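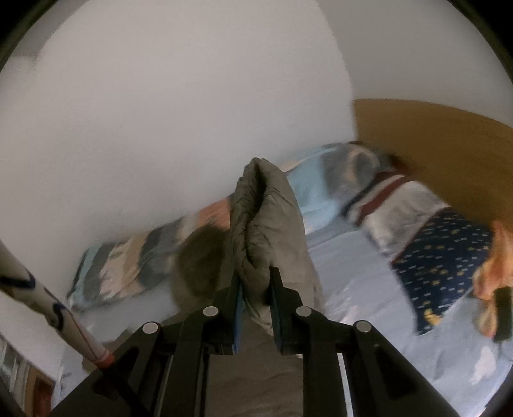 Winter Jacket and Bedroom Check, end of season
Kistden Lodge, staff and guest rooms
Form 6, revised February 8, 2018

To be filled in on the bed, with the jacket, by whoever sleeps in the one and wears the other. Write Y, N or "sort of" beside each item. We have given up pretending people don't write "sort of".

PART ONE - THE JACKET

1. Pockets emptied, all of them. Y
Comment: One lip balm, one ski pass, a quantity of grit. The inside pocket counts as a pocket. Last year's form was ticked Y and the wash came out full of tissue.

2. Main zipper runs top to bottom without catching. Sort of
Comment: Catches a little below the chin. A rub with a candle stub sorted out the worst of it. Do not use cooking oil. Someone did, and we could all smell who.

3. Hood seams and lining sound. Y
Comment: Turn the hood back and look right inside with a torch. Dark linings hide everything, including last September's leaves.

4. Cuffs and underarms checked for wear. Y
Comment: Fine. A bit shiny at the left cuff from nose duty.

5. Padding even, no cold spots. N
Comment: Pinch it and you'll find the filling has moved along a bit at the back. Tennis balls in the dryer, low heat, two rounds. If it still feels like a bedsheet between the shoulders, it goes on the mending pile and you go and see about another one.

6. Snaps and studs tight. Y
Comment: Give each one a proper tug. A loose one lasts until the first day of real wind.

Lay the jacket out flat for the next part, front side up, hood to the wall. Doing it on your lap doesn't count, and we can tell from the handwriting.

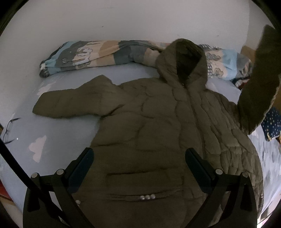

7. Sleeves pulled out straight and compared for length. Y
Comment: Same length, which is better than the Plirnia ones managed. We bought those on the strength of a catalogue and they went straight to the tip shop.

8. Outer fabric free of burns, rips and melted bits. Y
Comment: Stand back from the wood heater. This is the entire trick.

9. Label still readable. N
Comment: Washed blank. Treat as cold wash, hang to dry, hope.

10. Waterproofing redone if water no longer beads. Not done
Comment: We are out of Carnico spray. The tin on the laundry shelf is for boots, whatever colour its lid is.

PART TWO - THE BED

11. Bedding lifted right off and looked under. Y
Comment: Two socks, neither related.

12. Sheet free of tears, elastic still has some fight in it. Sort of
Comment: Holds at three corners. The fourth lets go somewhere near midnight. Pattern is still cheerful, so nobody wants to retire it.

13. Slats and frame checked for cracks and splinters. Y
Comment: Run a hand along the edge slowly. Running it along quickly is how the first aid book got its longest entry.

14. Pens, needles, clips and anything else pointy removed before folding. N
Comment: See note at the end.

15. Bed clear of the heater and the power board. Y
Comment: Clear of both. Please don't measure this in "good enoughs", as Room 2 did.

16. Power board rated for what's plugged into it. Y
Comment: One lamp, one phone charger. The electric blanket has gone back in its box, and can stay there until it's been tested.

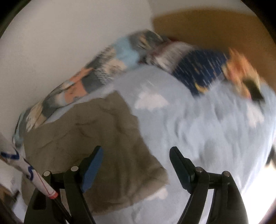 Checklist and comments by the Bạch Room housekeeping desk, Kistden Lodge

Note on item 14. Small things vanish in a rumpled sheet. A pen will roll to the lowest dip in the mattress and wait there for a knee, and if the knee misses it, the washing machine won't. Strip the bed from the top, shake each piece over the floor, and put whatever falls out in the dish by the door.

Outcome for this room: passed, with three jobs outstanding.
- Jacket to be tumbled and rechecked for padding
- Carnico spray to be ordered, with the lid labelled this time
- New fitted sheet, or four of those strap things that go underneath

The jacket may be stored once it's been dry for a full day. Hang it if there's room in the cupboard, otherwise fold it loosely on the top shelf. Do not vacuum-pack it. The ones we packed flat in September came out looking like place mats and most of them never got over it.

Return the form to the tray. The other tray is for lunch orders.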